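Hard Water and the Domestic Dishwasher
191 shares | 14 comments

Most complaints about dishwashers are complaints about water. Cloudy glasses, a chalky film on the door seal and white deposits on the spray arms share one cause: calcium and magnesium salts, carried in solution from the ground and left behind as scale when the water is heated.

Hardness is normally quoted as milligrams of calcium carbonate per litre. Anything above 200 is generally classed as hard. The supply at Roltden, drawn from a chalk borehole, falls just short of that at 191, and residents there replace kettles more often than they would like.

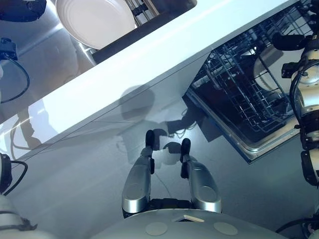

A built-in softener deals with this by ion exchange. Incoming water passes through a bed of resin beads loaded with sodium. The beads take up calcium and magnesium and release sodium in return. Once the sodium is used up, the machine flushes the bed with brine made from the salt in its reservoir, and the exchange can begin again. The salt never takes part in the wash itself. Table salt is a poor substitute — its anti-caking agents can clog the resin, and its fine grains pack down into a solid mass.

The softener has to be told how hard the water is. On many machines it leaves the factory on a middle setting and stays there for life. Set too low, it regenerates too seldom and scale gets through. Set too high, it wastes salt and water, and very soft water can slowly etch glass. 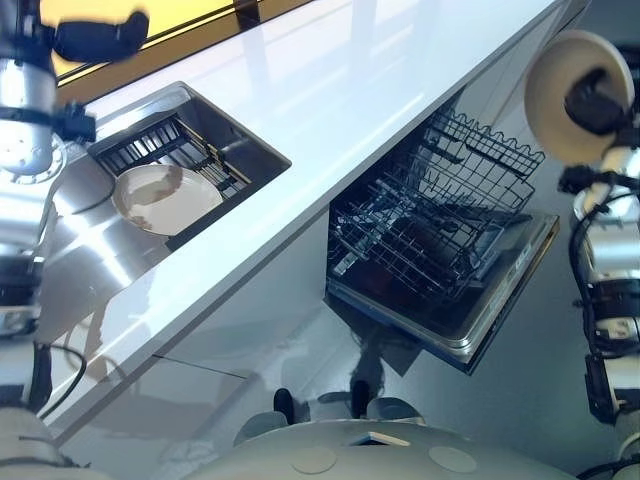
Darko wrote in after our last piece to say that the setting on a Peka machine had been wrong for years, and that correcting it cleared the film from the tumblers within a fortnight without any change of tablet. The older glasses stayed dull, and no amount of vinegar had altered them.

Those older glasses were probably etched. A simple check separates the two faults: wipe the glass with a mild acid such as white vinegar and rinse it. Scale dissolves. Etching is damage to the surface and cannot be reversed. 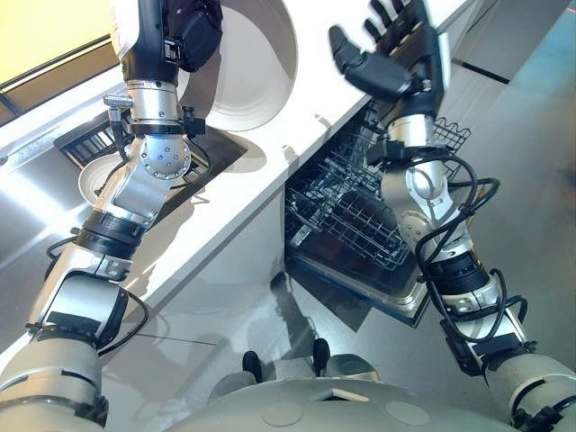
Combined tablets complicate matters. They contain agents that bind hardness salts in the wash water, and up to a moderate level these do the job alone. Beyond that the dose is fixed while the hardness is not, so the reservoir still needs filling. Rinse aid is a separate question. It lowers surface tension so that water drains off in a sheet, and it does nothing to soften the supply. 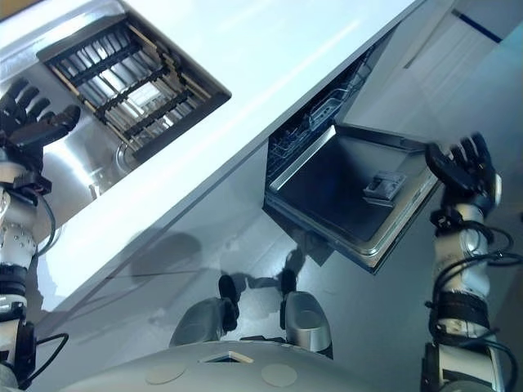 Whole-house softeners, such as the Zotis unit fitted in several newer Roltden homes, use the same chemistry on a larger scale. Where one is installed, the dishwasher's own softener should be turned down to its lowest setting, or off if the manual allows it. A drinking tap is usually left on the unsoftened main.

Test strips are cheap and accurate enough for this purpose. Dip one in cold water from the kitchen tap, read it after the time printed on the packet, and convert the result to the scale used in the manual, which may be in German or French degrees.

791 people found this useful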